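La lettre de l'atelier Huteo : le grand tri d'automne
2022-10-31

Bonjour à toutes et à tous,

Je vous écris avec les mains qui sentent encore la cire et un lumbago naissant, parce que j'ai passé mon week-end à faire ce que je repoussais depuis le mois de mai : vider la cave. Toute la cave ! Même le coin derrière la chaudière, celui où l'on pose les choses « en attendant » et où elles prennent tranquillement leur retraite.

Je m'étais fixé une règle avant de descendre, et je vous la recommande : on ne rouvre aucune boîte de photos avant 17 heures. La dernière fois, j'avais commencé par là et j'avais fini assise par terre, en larmes devant un anniversaire de 1994, avec un seul carton de fait. Cette fois j'ai attaqué par les bocaux. J'en avais 34 (je les ai alignés dans l'escalier, mon voisin a cru que je déménageais une épicerie). J'en ai gardé 19, ceux dont le couvercle ferme vraiment, et le reste est parti chez Raluca Surdu, qui fait ses confitures de coings en ce moment et qui manque toujours de petits formats. Elle m'a rendu trois pots pleins le soir même, alors je ne suis pas certaine d'avoir gagné de la place.

Ensuite, les tissus. Ah, les tissus... J'ai encore des chutes du stage de patchwork chez Ciobanu, que je garde pour un plaid dont je n'ai jamais dessiné le premier carré. J'ai coupé la poire en deux : les cotons remontent à l'atelier, les synthétiques vont à la ressourcerie de la rue Bratevo. Ils prennent aussi le petit électroménager, même en panne, mais téléphonez avant de charger la voiture, ils sont vite débordés à cette saison.

Pour les livres, je sèche complètement. Mitiku Weldu me conseille de ne garder que ceux que je prêterais à quelqu'un que j'aime bien. C'est joli comme critère, sauf que j'ai voulu l'appliquer et que j'ai tout remis sur l'étagère ! Si vous avez une méthode plus sévère, écrivez-moi, je publierai les meilleures dans la prochaine lettre.

Côté rangement pur, mon seul achat aura été un lot d'étiquettes Pristley, les grandes, en papier kraft. J'écris dessus au crayon gras, en énorme, et je les colle sur le petit côté des cartons, pas sur le dessus (on empile, on oublie, vous connaissez). Il me reste cinq cartons sans étiquette dans l'entrée et je tourne autour depuis ce matin avec mon café.

Un mot pratique avant de vous laisser : le troc d'automne se tient à l'atelier, comme l'an dernier, et vous pouvez apporter vos affaires dès la veille au soir. Vaisselle, outils, jouets complets, laine, tout est bienvenu. Pas de matelas cette fois, par pitié, je n'ai plus le dos pour ça. Et si quelqu'un possède un diable en bon état à me prêter pour la journée, je lui garde un pot de coings de Raluca.

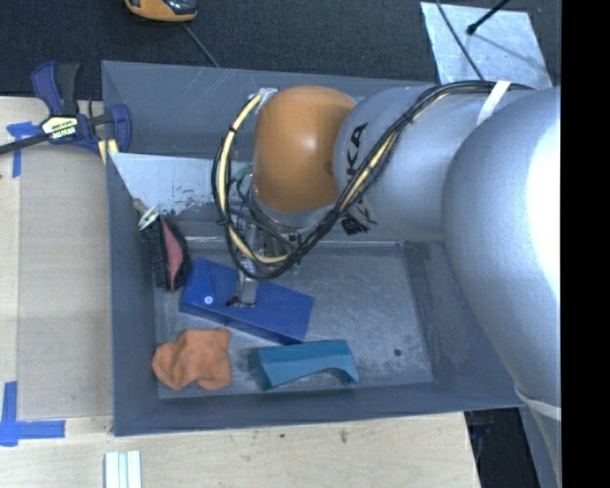
J'oubliais, pour la laine : pensez à glisser un petit papier dans le sac avec la composition, quand vous la connaissez. Les tricoteuses vous diront merci, et moi aussi. À très vite, et bon courage à celles et ceux qui descendent à la cave !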